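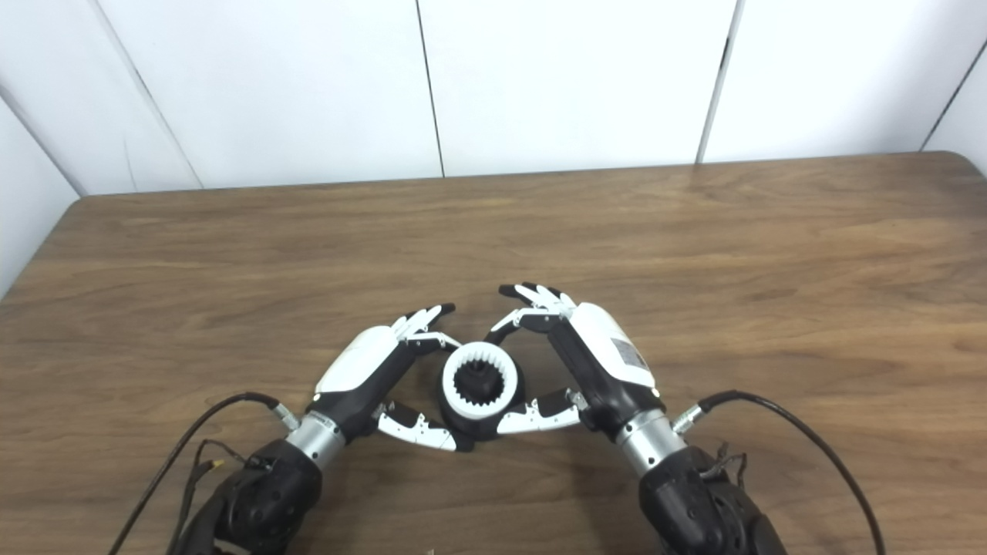
Report of the Summer Study Visit to the Prultarora Paper Mill and the Kulano Water Gardens

The summer study visit of the Sugiyama Local History Society took place in June. Members travelled by coach to the Titano valley, where the morning was given over to the paper mill at Prultarora and the afternoon to the water gardens at Kulano. The visit had been postponed from the previous year, when the valley road was under repair, and the Society is grateful to both sites for keeping the arrangements open.

The coach left the library car park at 8.15 in the morning and reached the mill shortly before ten. Members were received in the yard by Mio Ichikawa, who manages the site, and were offered tea in the old sorting room before the tour began. A short talk was given there on the history of the business.

The mill stands on the east bank of the river, a little below the weir. The first building on the site was a corn mill, and the low stone range beside the wheel pit is all that remains of it. Paper was first made there by a family who had moved up the valley in search of cleaner water. The river at that point comes directly off the hills and carries very little iron, and the early owners made much of this in their correspondence with buyers. A selection of their letters is kept at the mill, and several were laid out on a table for members to read. One of them, addressed to a stationer who had complained about brown specks in his order, runs to 5 pages and blames the specks entirely on the stationer's shelves.

Members were then taken through the working rooms in the order in which the paper is made. In the rag room the raw material is sorted and cut. Cotton offcuts now make up most of what the mill uses, with a smaller amount of linen when it can be had at a fair price. Buttons, seams and elastic are taken out by hand. The cut rag is boiled and washed before it is passed to the beaters, which stand in the long room directly over the water channel.

The beater room was, for many members, the most interesting part of the morning. The older of the machines was running during the visit and it was necessary to stand close to the guide in order to hear her. Mrs Ichikawa explained that the length of beating decides the character of the sheet. A short beating gives a soft, open paper of the kind used by printmakers, while a long one gives a hard and slightly translucent sheet that rattles when it is shaken. She passed round samples of both. In answer to a question, she said that the beater is judged ready by taking a little of the pulp in a jar of water and holding it to the window, and that this has always been done by eye.

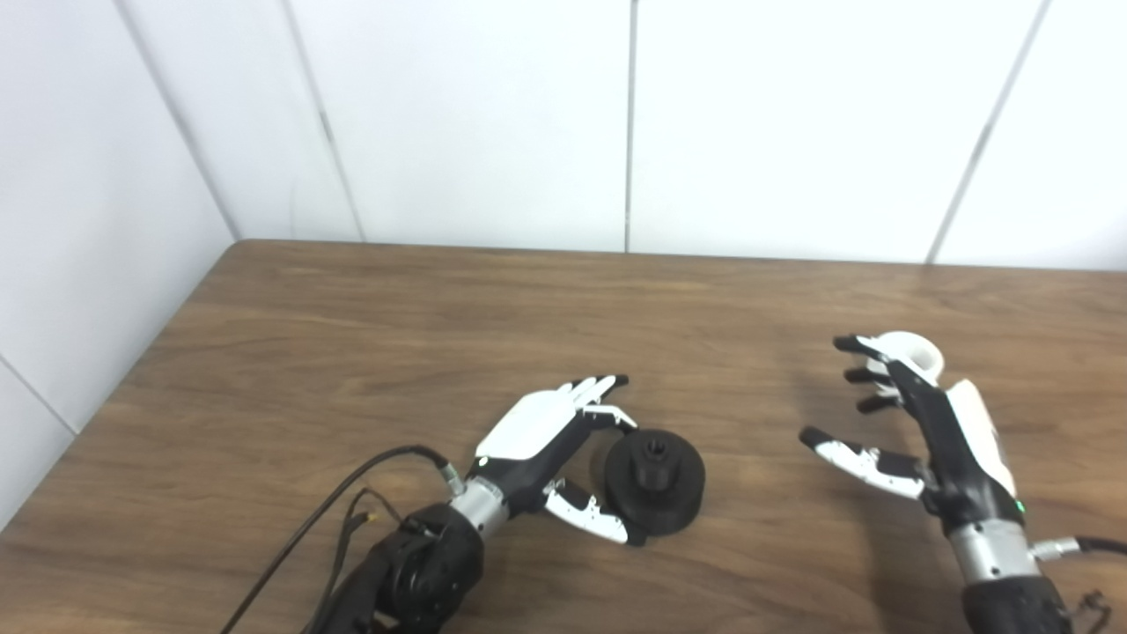 From the beaters the party moved on to the vat house. Minoru Ichikawa, the senior vatman, made a number of sheets while members looked on from the gallery. The mould is dipped, lifted level and shaken first from side to side and then from front to back, so that the fibres lock together as the water drains away. The wet sheet is laid on felt and the mould returned to the vat. Mr Ichikawa works at a steady pace and can make 186 sheets in a full day, which he described as modest by the standards of his predecessors. The mill's wage books record men who were paid for considerably more, although the sheets in question were smaller and were made with a second man at the felts.

Several members accepted an invitation to try the mould for themselves. The results were uneven. The sheets were nonetheless pressed with the rest and have since been forwarded to the Society's secretary, from whom they may be collected.

The drying lofts are reached by an outside stair and members who did not wish to climb it were shown the finishing room instead. In the lofts the sheets hang over waxed ropes, and the shutters are opened or closed according to the weather. Slow drying is preferred. In a damp spring a batch may hang for a fortnight, and the mill plans its orders with this in mind. The roof timbers are the original ones and bear a great many pencilled notes by former loft hands, chiefly concerning rain. The Society has asked whether these might be recorded, and Mrs Ichikawa has kindly agreed to a first survey in the autumn.

The finished paper is sorted into three grades and sold by the sheet or in packets. A good number of purchases were made in the mill shop.

Luncheon was taken at the inn in Titano. Service was slow, owing to a wedding party in the larger dining room, and the departure for Kulano was put back by half an hour. The organisers regret that time in the gardens was reduced as a result.

The water gardens at Kulano were laid out on sloping ground to the west of the village and are fed by a spring that rises above the upper lawn. The water passes through 4 ponds, each a little lower than the last, before it joins the river. The stone channels between the ponds were cleared and relaid during the past decade, and the work has been carried out with care. The original stones were numbered as they were lifted and have gone back in their former positions wherever they were sound.

The head gardener led the party from the spring downwards. She drew attention to the planting along the second pond, where irises had just passed their best, and to the old mulberry beside the third, which is propped in two places and still fruits well. The gardens hold roughly 1000 kinds of plant, of which a large part are ferns. The fern walk lies in deep shade and was very welcome in the afternoon heat. Labels have been placed on the rarer plants only, and members with an interest in the subject may wish to bring a handbook.

Some discussion followed about the relation between the gardens and the mill. It has often been repeated in local guidebooks that the Kulano spring was diverted to supply the mill during dry summers. The head gardener was of the opinion that the levels would not have allowed it, and she pointed out the ridge that lies between the two. An estate plan held at the gardens shows a channel leading in the direction of Prultarora but stopping short of the ridge. Whether it was ever finished is not known. A member has offered to compare the plan with the mill's letters and to report to a winter meeting.

The path beside the lowest pond was closed for the safety of visitors, as part of the bank had slipped. Members returned to the gate by way of the orchard, and the coach left Kulano at 4.45 in the afternoon.

Notes for members considering a private visit

The mill is open to groups by arrangement and to individual visitors on certain mornings in summer. Floors in the vat house are wet and stout shoes should be worn. There is level access to the rag room, the beater room, the finishing room and the shop, but not to the drying lofts or the vat house gallery.

The gardens are open daily until dusk. The paths are steep in places and there are few seats above the second pond. Dogs are admitted on leads.

The Society wishes to record its thanks to Mrs Ichikawa and Mr Ichikawa at Prultarora and to the staff of the gardens at Kulano. Suggestions for next year's study visit should be sent in writing to the secretary before the end of October.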